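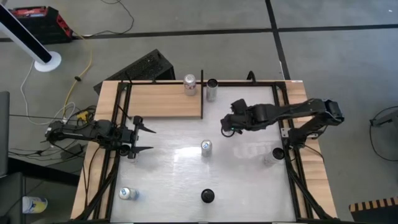
Photo: Vevico Workshop Pages, 17/09/2018

Cans and cups: getting them off the table for good

Every flat surface in a house or workshop is, sooner or later, a drinks table. You put down a can while you look for a pencil, then a cup beside it, and by the end of the week you are working in the gaps. A white top shows it worst, but a dark one only hides it until your elbow finds the cup.

Start with the cups. Anything with an open top goes to the sink first, one in each hand, and no stacking to save a trip. Cups with a dark inside deserve a look before you tip or carry them – black hides an inch of old coffee beautifully.

Then the cans. Pick each one up and give it a small shake. Empty ones get rinsed and stood upside down on a rag for 60 seconds. Half-full ones get poured out, however sure you are that you were coming back for them. You weren't.

Give the survivors a parking spot. A plain pine board laid along the back of the table does the job, and an upright post at one end keeps drinks from creeping along toward whatever you're fixing. Ours is 32 inches long and was left over from a Sovier shelf kit that never became a shelf. Sand the edges and wax the top, or you'll be looking at rings by November.

House rule: 2 drinks on the board at a time. A third means somebody walks to the kitchen.

For sticky rings on a glossy top, lay a warm damp cloth over them, go and do something else, then wipe. Skip the scouring pad. It will take off the ring and the gloss together.

Keep cords off the side where people set things down. A loop of cable and a full cup will meet eventually.

More from the workshop: Tip 669, Getting the Lid off a Dident Paint Tin. Next up: The Yan Drawer Runner, and Why Yours Sticks.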